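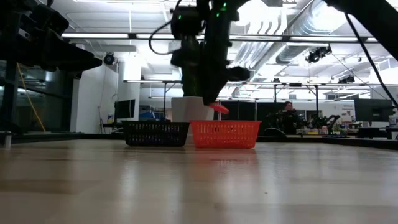 The Nemora Public Library will open its household swap room on 14th April, giving residents a place to trade small goods free of charge. Donated items will be sorted into plastic mesh baskets, such as the black one and the larger orange-red one set side by side on the light wooden tabletop, and each visitor may take up to 12 items.

By Märta Sjöberg
Print | E-mail
40 shares | 12 comments

The library received 501 requests for the service after a survey in November. "Residents asked for a simple way to pass on things they no longer need," said library director Oduor Mfinanga. Electrical goods and medicines will not be accepted.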